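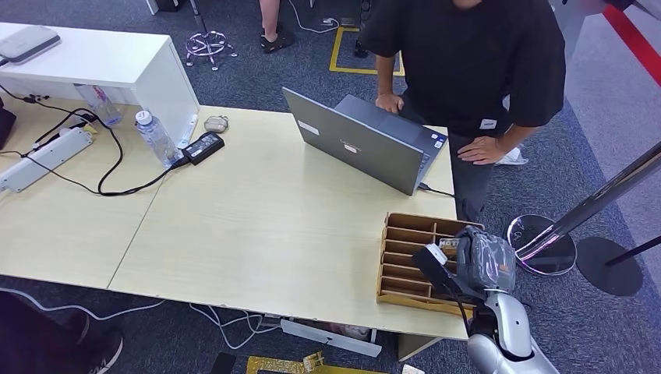
At the laptop on your feet, bent over a table that's too low for it.

Sustley Standing Day Insoles, long-term review

If you have ever spent a whole working day on a concrete floor with a thin layer of carpet over it, you already know why I went looking for these. I do trade shows and open days for a living, or for a good part of my living anyway, and by the middle of the afternoon my feet used to feel like two hot potatoes somebody had stuffed into my shoes. I tried new socks. I tried changing shoes at lunch, which does help a little, but then you have to carry a spare pair everywhere and find somewhere to stash them. What I had never tried was a decent insole, mostly out of stubbornness, and I think a little bit out of vanity too (my grandfather wore insoles, and he talked about them a lot).

It was Omolara Odukoya who finally got me to buy a pair. We were standing in line for coffee, I was shifting from foot to foot, and she told me to quit dancing and get some Sustleys. So I did! That was back in July, and I've now worn them through 13 show days plus plenty of ordinary ones, and I feel like I can say something useful about them.

What you get

A pair of full-length insoles in a cardboard sleeve, with a folded sheet of instructions. They come in wide size bands, so you buy the band your shoe falls into and trim the toe end along the printed lines. The heel cup is firm, the middle has a raised arch that you will definitely notice at first, and the front part is softer foam with a fabric top. There's no gel in them, which I was glad about. I had a gel pair years ago that slid forward until the whole thing was bunched under my toes.

Trimming them took me longer than it should have. Kitchen scissors will do it, but use good ones, and cut a little outside the line the first time. I went straight for the line on the left one and it came out a touch short, and now there's a small gap at the toe that I can feel if I think about it. The right one I did slowly and it fits beautifully. Also, take the old insole out of your shoe before you put these in. It's on the instruction sheet, but I skipped right past it, and I spent a whole evening wondering why my shoes had gotten so tight.

Breaking them in

Please do not put these in for the first time on the morning of a long day. The sheet tells you to start with two hours and work up, and I'd listen to it. That arch is serious. The first evening I walked the dog in them and came home convinced I had made a mistake, and my calves had opinions the next morning. By the fifth day or so it had settled down, and after that I stopped noticing the arch at all until I put on a pair of shoes without it, and then boy did I miss it.

How they do on a real day

The worst days for me aren't the ones with a lot of walking. Walking is fine, walking is practically a rest. It's the standing in one spot that does it, when you're talking to one person after another and you can't very well wander off in the middle of someone's question. Before the insoles I'd catch myself leaning on whatever was nearest, one hip stuck out, and then my back would start up as well. With the Sustleys I find I stand more evenly.
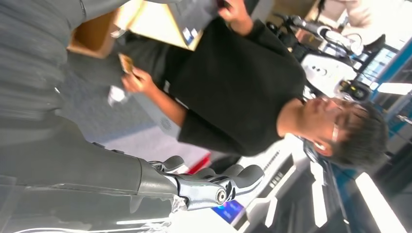 The conversations are the part of the job I love, and I'd gotten into the sad habit of cutting them short late in the day. One Friday this fall I was on my feet from seven in the morning until after eight at night, over 13 hours with hardly a sit-down, and I was still happily chatting with Lorcan Sheehan by the loading doors while everybody else was hunting for a chair. Were my feet tired? Of course they were. They were tired the way they get after a nice long hike, and I drove home without taking my shoes off at the first red light.

They won't fix everything, and I want to be fair about that. If you spend your day stooped over a low table, your lower back is going to complain no matter what is in your shoes. I now prop my laptop up on a box when I can. And if you have an actual foot problem, please go see someone who knows feet.

Compared with the others

I've also had the Praseo Soft Step and the Jalden Arch. The Praseo is the more comfortable of the three for the first hour, lovely and squishy, like walking on a pound cake, and it costs less. By lunch it has gone flat, though, and it doesn't really bounce back overnight either. The Jalden is the other way around, very firm all the way to the toes. Oľga Rusnák swears by hers and she runs half marathons, so there must be something to it, but I couldn't get on with the hard front section. If you have high arches and strong feet you might like it better than I did.

Wear and washing

The fabric top has gone a bit shiny under the heel and there's a dent where my big toe sits, but the arch is as firm as the day I got them. You wipe them down with soapy water and let them air dry. Don't set them on a radiator. Mine came through summer without getting smelly, and I will leave that subject there.

What I'd change

I wish they came in narrower size bands so there was less to cut. I wish the heel were a little thinner, because in low-cut shoes it lifts you up just enough that your heel wants to slip out, and I had to retire my favorite loafers from show duty over it. They're great in sneakers and in any lace-up with some depth. And the price is on the high side if you want a pair for every pair of shoes - I move mine back and forth, and it takes a minute once you've got the knack.

Would I buy them again? I already have. Mawuli Frimpong borrowed my second pair for a weekend and I haven't seen them since, so that's one more order to place, in the same size, and this time I'm cutting outside the line on both feet.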